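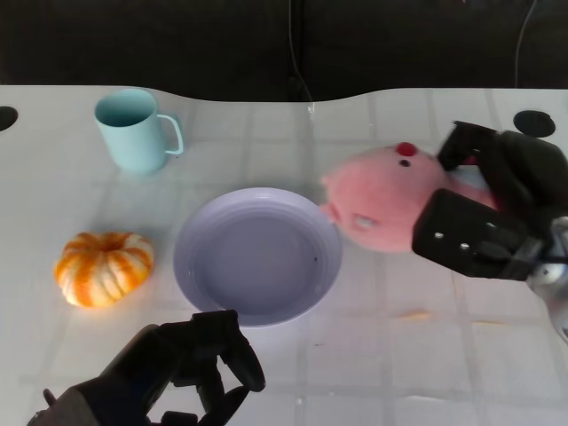 My white table, and the few things I let stay on it

Posted 5/4/19

I promised in January that I would write about the table, and then the spring came and I did other things. Now I have one free evening and a pot of tea, so I will do it.

When we moved to Wustden, the only furniture I bought new was a white table. Everything else came with us or was found second-hand. The table is from a small shop called Norkier, where they sell mostly office things, and I believe it was made for an office too, because it has round holes in the top for cables. At first I did not like these holes. I thought that I would lose pens in them, and I did lose a pen, up to now only one. The far edge is not straight but goes in a soft wave, and this is the reason I chose it. A straight table in a small room feels to me like a wall.

White is a difficult colour to live with. It is glossy as well, so the lamps in the ceiling draw a pale grid on it, and every crumb can be seen from the door. My sister-in-law told me I would be sorry after one week. I was sorry after two days, but then I got used to it. I wipe it in the evening with a damp cloth and a drop of washing-up liquid, and afterwards with a dry one. I have tried the special spray from Tamura, which smells of lemon, and it left stripes that I could see only in the morning.

I have a rule that small things may stay on the table only if I am pleased to see them when I come in. At present it is a short list.

The mug is light blue and it is plastic. I know that many people do not like to drink from plastic, and for tea I also take another one. But for water it is very good, it is light, and I do not worry when a child carries it. I bought it together with the plate, at the same market stall, for 15 crowns the pair, and the woman there wanted to sell me the whole set. I had no place for the whole set.

The plate is round and lavender, with a raised rim. I did not think I was a person for lavender. Food looks a little strange on it, I must admit, and tomatoes look worst of all. Bread looks nice. Most of the time I leave it empty in the middle of the table, and so it works like a small island, and people put their keys there without being asked.

The pumpkin is a decoration, with orange and cream stripes, and it should have gone into the box after autumn. Each time I had the box open, the pumpkin was somewhere else, and each time I saw the pumpkin, the box was already back on top of the wardrobe. So it is still with us, and now I would miss it. Next to the pale purple it looks much better than it ever looked on the window sill, where there was too much brown around it.

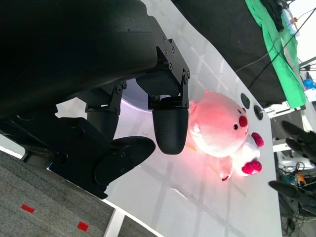 And then there is the pig. It is a soft one, pink and going to white on the belly, with magenta feet which feel like small pompoms. It was a present from Ginel, the toy shop beside the station, or more correctly, it was in the window there for so long that I was given it at half price and I call this a present. Visitors do not always agree with me that it is a pig. One guest was sure it was a bear, and a boy of 6 from the second floor said it was "a potato with shoes". I still say pig.

The pig has no fixed place. It does not sit well, it is too round for this, and so it usually ends on its side. I tried to make it stand against the mug, but then somebody wants to drink. On such a white surface a pink thing gives a bit of its colour to the table, and I like this very much. It is the same with the lavender plate when the light comes low.

If you also have a white table and you do not know what to do with it, I can only tell you what I have learned with mine. Use soft colours first, and then one thing that is stronger. For me the strong thing is the pumpkin. When I tried with two strong things (there was a red bowl for a time), my eye did not know where to go, and the red bowl now lives in the kitchen with the onions.

I also learned to move things. I do not mean a big change, only that the plate goes a hand's width to the left, or the mug turns its handle to the other side. My grandmother did this with her clock and her candlesticks every time she dusted. Her sideboard had the year 1832 cut inside the door, and it never stood in a different corner in all my childhood, but the top of it was always a little new.

Next I want to do something about the cables behind the table, which I have not solved. I bought clips and they fell down in the night, with quite a noise. If you know a clip that holds, please write to me under this post.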